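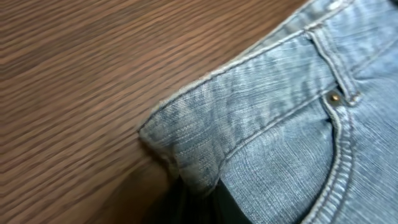 What We Wanted to Find Out

Our project, Tidora, began with a pair of faded light blue jeans and an argument over folding. Benedicta Sulemana folds from the waistband down. Tetteh Tsikata starts at the hems. We both wanted to know which way gives a flatter, neater pile, and we had a great time finding out!

We did 100 folds in all, split evenly between the two methods, on a wooden table with plenty of clear space. After each fold we pressed the garment once with an open hand, let it sit, and measured the height at the thickest point. Denim was the hard one – the waistband is stiff, and the corner where it bends stays thick and rounded however carefully you smooth it.

Folded clothes went to the right side of the table in a small pile, leaving the middle open for the next piece.
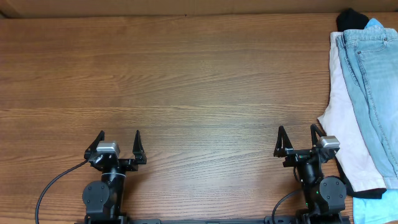
Department of Textiles and Home Design, Dever College

Results

Waistband-first won for jeans by 18 millimeters on the full pile, a much bigger gap than we expected. For shirts we found almost no difference. Tetteh still prefers his way for shorts, and we didn't test enough of them to settle it.

Next we'd love to try heavier denim and a narrower table – Benedicta already has a sketch for the new measuring board.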